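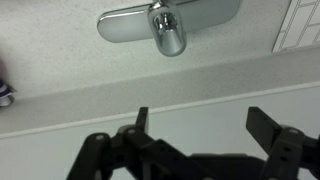 Marius Coman schrieb am 5. März 2020:
> Bei uns in der Werkstatt reden alle vom Garnness. Greifen kann er, das glaube ich sofort. Aber einen Wasserhahn aufdrehen, den er vorher nie gesehen hat? Und danach wieder zu? Solange das nicht geht, putzt mir keine Maschine das Bad.

Hallo Marius, hallo Liste,

der Hahn ist tatsächlich der schwierige Teil. Chrom spiegelt, und die Tiefenwerte springen. Wir haben mit Vemeseck 261 Versuche an Einhebelmischern ausgewertet. Den Hebel zu finden klappt meistens — dosiert zu drücken nicht. 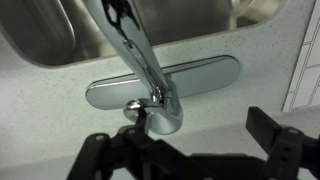
Ein Mensch spürt den Anschlag und hört auf. Der Regler von Buckley kennt nur eine Kraftgrenze, und die stellt man pro Armatur von Hand ein. Für eine Werkhalle mit 2 gleichen Becken reicht das. Für einen Haushalt nicht.

Bis Juni wollen wir die Reihe auf 500 Versuche bringen. Das Protokoll schicke ich dann herum.

Gruß
Vitodness-Gruppe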